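Room Check: Map and Backdrop Room, Ots House
Monthly safety and condition list, with comments
Mar 12, 2024
Comments: 5 | Shares: 36

How to read the marks: OK = no action. WATCH = look again at the next check. FIX = do it before the next group uses the room. I write a comment only where the mark alone is not enough.

1. FLOOR AND WALKING WAYS

1.1 Concrete floor, cracks or raised edges: OK
1.2 Floor clear of cords and straps: OK
1.3 Way to the door is open, full width: OK
1.4 Floor mat at the sink: WATCH
Comment: One corner of the mat turns up again. I pressed it down with tape, but tape is not a repair. If it is still up at the next check, please order a new one.

2. WORK TABLES

2.1 Table stands firm, does not rock: OK
2.2 Edges, no splinters: OK
2.3 Top clean before paper is put on it: WATCH
Comment: Wipe the top with a dry cloth first, then look at it from the side, against the light. Small threads from the fabric like to stay on the wood, and under a map they make a bump that you later see in the print. Please do not use the wet cloth from the sink.
2.4 Blank cards are plain on both sides: OK
Comment: Hold each card by the edges. A card with old writing goes to the paper box, also if the writing is only pencil.
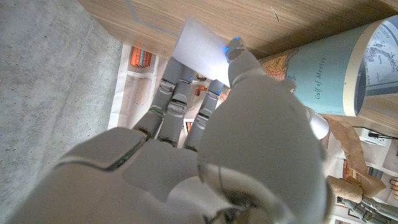

Item 2.4. White card, held over the table top.

3. ROLLED MAPS

3.1 Roll is not flattened or bent: OK
3.2 Ends of the roll, tears: WATCH
Comment: The Gendel tubes are a little too short for the longest maps, so the ends suffer. We asked Irton for longer tubes in October and we are still waiting for the answer.
3.3 Roll cannot fall from the table: FIX
Comment: A roll needs something on both sides of it, or a hand on it, all the time. When it goes to the floor, people jump after it, and this is how somebody hits the head on the table. 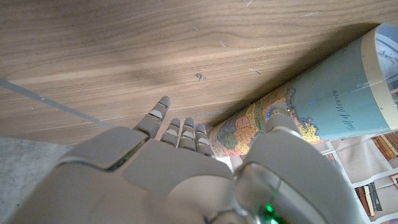 For the southern states map, please roll it with even width from one end to the other. When one end is tight and the other is wide, the paper pulls on the narrow side and the colors crack there first. Roll it slowly, stop in the middle, make the ends equal, then continue. Do not use rubber bands. The cotton tape is in the drawer under the window.

3.4 Label on each tube agrees with the map inside: OK

4. PRINTED FABRIC BACKDROPS

4.1 Tears or open seams: OK
4.2 Creases: FIX
Comment: The bookshelf sheet must be steamed before it is hung. The lines of the shelves should be straight, and with creases they become waves. Steam from the back side only, and keep the steamer moving.
4.3 Fabric does not lie where people walk: WATCH
Comment: Fold the loose side under before you leave the sheet. A foot goes into such a fold very easily.
4.4 Sheet kept away from heaters: OK
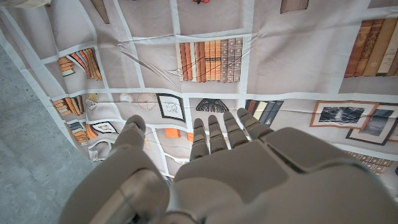 Items 4.2 and 4.3. Bookshelf sheet, creases and gathered left edge.

5. STEAMER AND ELECTRIC THINGS

5.1 Steamer cord and plug, no damage: OK
5.2 Steamer emptied after use: FIX
Comment: There was still water in it. The Brovar steamer takes 800 ml and the paper sign on it says the same.
5.3 Extension cord, limit 2,000 W, only one heating device: OK

Still open from the last list: the mat (1.4) and the tubes (3.2). Please write your initials next to each FIX when it is done and leave the paper on the hook by the door.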